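Chapter 4
Teaching by Hand: Your Club's First Demonstrations

What you will do in this chapter
Choose a tabletop task
Practice with a pair of hand-held grippers
Record a set of demonstrations and sort them
Write the first pages of your team log

If you have come straight from Chapter 3, you have spent a good many hours bent over a bench with a screwdriver, and you may be wondering when the robot gets to do something. Soon, I promise! But first we have to talk about how a robot learns what you want from it, and for that we are going to leave the arm switched off and use our own two hands.

When the Studitwood after-school club started its tidy-table project, the members tried to write out every motion as a list of positions. They got as far as "move the cup to the left" and then spent most of October arguing about what left meant when somebody had bumped the table. (I was the club's advisor that year, and I did my share of the arguing.) By November they had switched to showing the task, over and over, with grippers they held themselves, and the whole mood of the room changed. Students who had never cared much for typing coordinates turned out to have wonderful patience for picking up a cloth.
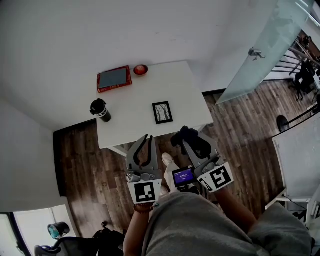

A demonstration, as we will use the word, is one complete run through a task, from the moment you say "start" to the moment you say "done." It should be short. Our club set a limit of 40 seconds, and anything longer was usually a sign that the task was really two tasks that ought to be practiced separately. Wiping a tabletop is one. Wiping it and then putting everything back where it belongs is two, however natural it feels to run them together at home.

Choose things for your table that differ in shape and height. Something flat, something tall and something round will keep you busy for weeks. Please don't use anything precious, and do ask before you borrow from the staff kitchen -- we learned that one the slow way.

Now, a word about your hands. Most beginners move much too fast, and then, once they have been told so, much too slowly. Try to move as you would if you were clearing a table while chatting with a friend. Let the fingers close fully before you lift. If you fumble, finish the run anyway and mark it in the log as a fumble, and we will decide in Section 4.3 what to do with it.

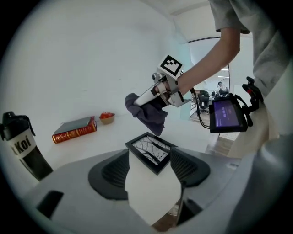 How many demonstrations are enough? The answer depends on the task, and students never like hearing that. For the regional meet at Baysal, our team brought 200 runs of a single wiping task and wished they had brought more variety instead. The team from Dandik had fewer, but they had shifted things on the table before every run, and their robot coped far better when the judges moved a bowl. I still think about that bowl.

Before you go on, set up your log. Give each run a number, the initials of whoever held the grippers, and a few words on how it went. Leave a wide margin for second thoughts.

Warm-up activity 4.1
Work in pairs. One partner performs the task with bare hands while the other writes down every motion, including the small ones like steadying a cup or smoothing a corner. Trade places and repeat. Compare your two lists, and keep them in the log, as you will need both for Section 4.2.

Words to know
Demonstration, run, grasp, release, log

4.1 Picking a Task You Can Finish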